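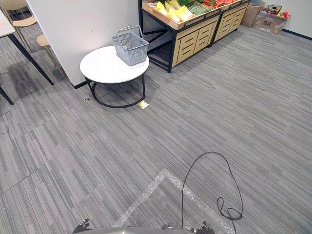 Head view from the start mark. Round table with the gray basket, produce shelves behind it.

August 2023, teleop notes, basket task

OK so today I finally got a long turn on the headset, with Kartini on the stop button and Danish resetting the table between takes. The task is the same one Amber wrote up for Rerkorby: walk to the round table, grab the basket by the handle, carry it to the shelves. We kept 18 episodes, which I'm pretty happy with for a first go at the new start mark!

Things I want to remember. The point of the tape V is a really nice thing to line up on (thank you Slamet), but you have to look down for it before you start, and I kept forgetting. Also I overshoot with the right arm every single time. My own elbow wants to go out wide and the robot follows it faithfully. Slower is better. Kartini says my best takes are the ones where I look bored.

Two episodes marked bad, both me letting go of the handle too early. Leave them in the folder, Aisyah wants failures for the Vovuma set anyway.

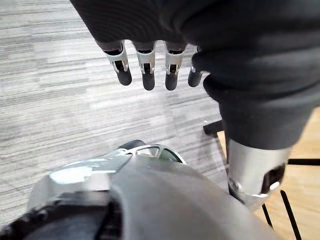 Wrist view, fingers hanging open over the carpet. Gray part in front is the left hand, way too close to focus.

Wrist views are good for checking finger spacing before a grasp, so I'd like them bigger in the headset. Asked Danish if the Isar layout can do that. He thinks so, maybe by September.

Still to do: redo the hand calibration, rename the folders, and ask Amber if basket-on-the-floor counts as a separate task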